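Ticket: Subtitles out of sync on mini-series, episode 2 onward
Product: Virnevik streaming app, living room TV version
Opened by: Edin Perić
Handled by: Fatos Radulović
Status: Closed
Priority: Normal

Reported problem

Customer is watching the Trokunden mini-series with English subtitles. Episode 1 plays properly. From episode 2 the subtitles run ahead of the dialogue, and the gap grows through the episode. By the closing credits the lines are showing well before the actors say them. Same behaviour with the French track. Audio and picture are in sync with each other.

Customer has already restarted the TV and signed out and back in. No change.

First reply, 9:40

Asked for the app version, the TV model and whether the fault shows up on a phone or in a browser. Also asked him to try another series with subtitles on.

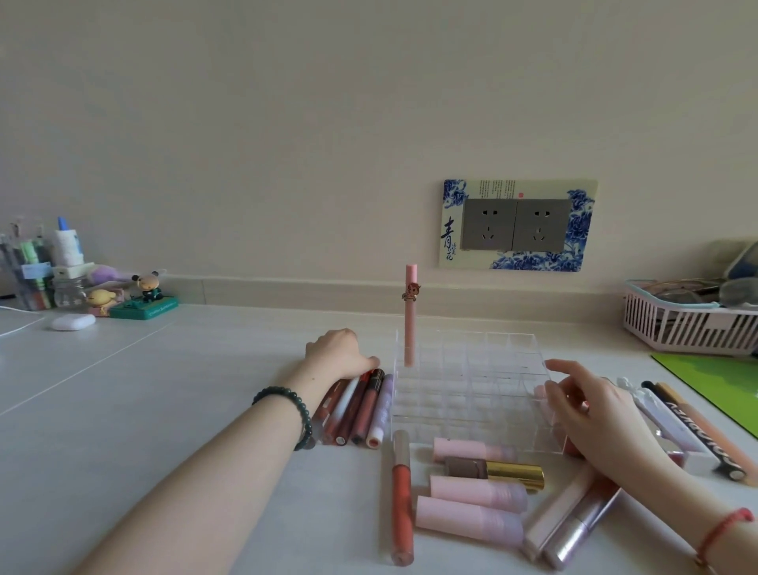
Customer came back before noon. The phone app has the same fault on the same episodes. Obradović, the other drama on his watchlist, is fine on both devices – so the TV is ruled out, and most likely the home network too. He mentioned that the recap at the start of episode 2 has correct subtitles and the drift starts after the title sequence.

Checks on our side

Played episode 2 on the test account. Fault reproduced. Subtitle file was timed to a 23 frames per second master and the video we are serving is a different conform. The recap is a separate segment with its own file, which explains why it looked right.

Episode 1 was redelivered by the distributor, Hukberg, in May with a new subtitle file. The remaining episodes got new video but kept the old subtitles. Sent Hukberg a request for the matching files and attached the delivery log.
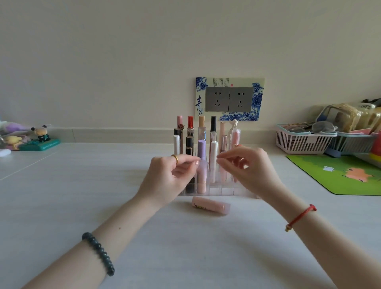

Workaround given to customer

1. Open the episode and pause it after the title sequence.
2. Go to Settings, then Subtitles, then Timing offset.
3. Set the offset to 300 milliseconds and resume.
4. Increase it again later in the episode if needed. The drift is cumulative, so one setting won't hold to the end.

Customer said this was watchable but a nuisance in the courtroom episode, where everyone talks over each other. Fair comment. Offered a 60 day credit on his plan, accepted.

Resolution

New subtitle files received from Hukberg and loaded for all affected episodes. Checked the start, middle and end of each one in English and French. Timing is correct throughout.

Asked customer to set the offset back to zero and clear the app cache. He confirmed episode 2 is good on the TV and the phone.

Follow-up

Colour of the French subtitles is yellow on episode 1 and white on the rest. Cosmetic only, logged as a separate ticket. – Fatos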